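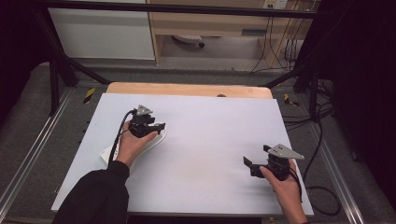

**Colton Hall, spring walk-through before the Saturday supper**

Checked by Belmiro Antunes, with comments as I went. Karine Sawatzky has the keys if you want to look at anything yourself.

- [x] **Front doors open fully.** The left one still drags a bit on the sill, as doors hung in 1901 will do, but it opens all the way with one hand.
- [x] **Exit signs lit.** Both of them, and I stood there an extra minute to be sure the one by the coats wasn't flickering again.
- [ ] **Kitchen extinguisher.** Tag number 2493. The gauge is in the green, but the pin seal is missing, so please call Durner and have them take a look before anybody turns on a burner.
- [x] **Tables.** I leaned on every one of them. Legs lock, no splinters that I could find (and I did run my palm along the edges, bless my poor hands).
- [ ] **Back steps.** Second tread is soft on the right side. I've put a chair across it for now. Karine, would your brother still have that leftover decking?
- [x] **Coffee urns.** Cords are sound. Please keep them on 2 separate outlets, or we'll all be eating pie in the dark like last April.
- [x] **Heater.** Lovely and quiet. Filter changed.

Estimate for the steps is $400 if we have to hire it out. I'll come by again Saturday at noon to recheck the open items.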